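3.2 Surface finish and table height in shared workrooms

The second part of the study looked at the work surfaces themselves. Most earlier work on shared workrooms has dealt with lighting and noise, and the table has been treated as a fixed item. Our site visits suggested that it deserved more attention. At the Gidura site, users often laid their own boards, cloths or sheets of card over the tables before starting, and the same habit was found at Drosis, though less often.

We sent a short questionnaire to all registered users of the two sites and received 723 usable replies. The questions covered the type of work done, the time spent standing or seated, the height and finish of the table used most often, and whether anything was placed on top of it. Replies that left out the table question were not used. A follow-up visit was made to each site in May, when both were in normal use.

Users who covered the table gave different reasons for doing so. The most common was that small parts were hard to find against wood grain. Others wanted to protect the table from scratches, or to mark out their own space when several people shared one bench. A white board was the cover named most often at Gidura (Figure 2). 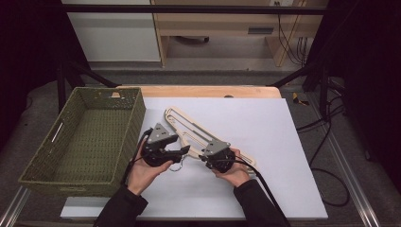
Figure 2. Large white board laid over a light wooden tabletop, with a user's hands above it.

Height was a separate matter. The tables at Gidura are fixed, while those at Drosis can be set by hand to one of 5 positions. We had expected the adjustable tables to be changed often, but most users left them as they found them. When asked, they said that the crank was slow or that they did not want to disturb the person opposite. Those who stood for most of a session were more likely to change the height than those who sat. The difference was small and we do not draw much from it.

Glare was reported more often by users of white surfaces than by users of bare wood. It was worst in the late afternoon at Drosis, where the windows face west. A matt finish reduced the complaints but did not remove them. Following the method used in the Politis survey, we asked users to rate glare on a scale from none to severe and to say where they were sitting.

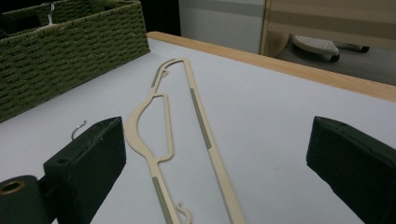
Seating position explained more of the glare ratings than finish did. Users within about 200 cm of a window gave higher ratings whatever surface they worked on. Blinds were fitted at both sites, but many were kept fully open because users further from the windows wanted the daylight. This conflict was mentioned in the written comments from both sites and is taken up again in Section 5.

The replies have some limits. Regular users were more likely to answer than occasional ones, and we have no measure of how long each cover stayed in place. Cleaning was not covered by the questionnaire, although several users raised it. The revised form, now in use at the Ulton site, includes a question on cleaning and asks for the width of the table as well as its height.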